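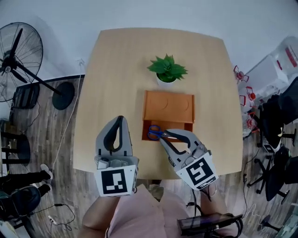

What does Patwary do?

We translate instruction leaflets. If you have ever bought a shower rail and been told to "offend the wall gently with the long screw", you have met the problem we were set up to deal with. Manufacturers send us the paper that goes in the box, and we send it back in English that a tired person can follow on a Sunday evening with one sock on.

We also do it the other way round, out of English and into Italian, Persian, French, German and Dutch. English leaflets are no better than anybody else's. They are only more confident.

Who we are

Patwary was started by Shahla Ebrahimi and Adelmo Ferri, who met at a large translation agency where they shared a desk, a kettle and a low opinion of the house style guide. Shahla had trained as a pharmacist and came to leaflets through the folded kind that you can never get back in the packet. Adelmo had spent years writing manuals for coffee machines and still cannot order an espresso without looking at the underside of the equipment.

The name came from a list. The other names on the list were worse, and one of them was already a brand of cat litter.

There are 7 of us now. Five translate, one looks after the accounts and the clients (in that order, she would like it known), and one reads every leaflet aloud before it goes out. Reading aloud is slow and it annoys the people at the next desk. It also catches sentences like "remove the cover before it is removed", which had got past three of us on paper.

How we work

You send us the leaflet, the drawings and, if you possibly can, the thing itself. We like to have the thing. A translator who has put the shelf up writes a better leaflet than one who has merely read about the shelf, and we have a drawer of leftover screws to show for it.

A first draft is done by one person and checked by another who hasn't seen the original. If the second person can't work out what to do at step four, step four goes back. We don't charge extra for this. We do sometimes sulk.

We keep a word list for every client, so that your "bracket" stays a bracket and doesn't turn into a "holder" on page two and a "support arm" by the back cover. Our own general list has 3812 entries. There was a long disagreement about "spigot" that has been settled in the sense that both sides have stopped bringing it up. 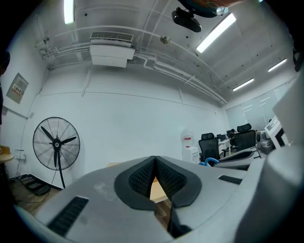

Leeds, February 2024

A few changes to report, as this page had been left alone for so long that it still listed a fax number.

We have taken on the full Fonine range of kitchen scales and timers, all of it going into Italian and Dutch. Adelmo is leading that one. He has already found a timer whose leaflet told people how to set the alarm and left out how to stop it.

Zellex, our longest-standing client, has renewed with us and sent over its whole back catalogue of bathroom fittings for tidying up. That comes to 907 leaflets, many of them describing the same towel ring. Shahla has asked for a little patience from everyone, and for someone else to do the towel rings.

We have also said goodbye to Stereo, the job-tracking software we used for longer than we should have. It was named Stereo, as far as we could gather, for its habit of sending every message twice. If you had two invoices from us last year for the same job, please pay one.

What we don't do

We don't translate contracts, poetry, tattoos or letters from your ex. We get asked about all four. For contracts you need a legal translator and we can pass on a name. For tattoos you need a friend who speaks the language and likes you.

We don't do overnight jobs either. A leaflet of ordinary length takes us three working days, and a long one takes as long as we tell you it will when we have seen it.

Getting in touch

Use the form on the contact page, or ring and ask for extension 2056, which is answered by whoever is nearest. Tell us what the product is, which languages you need and when it goes to the printer. If it went to the printer yesterday, tell us that as well and we'll be as kind as we can.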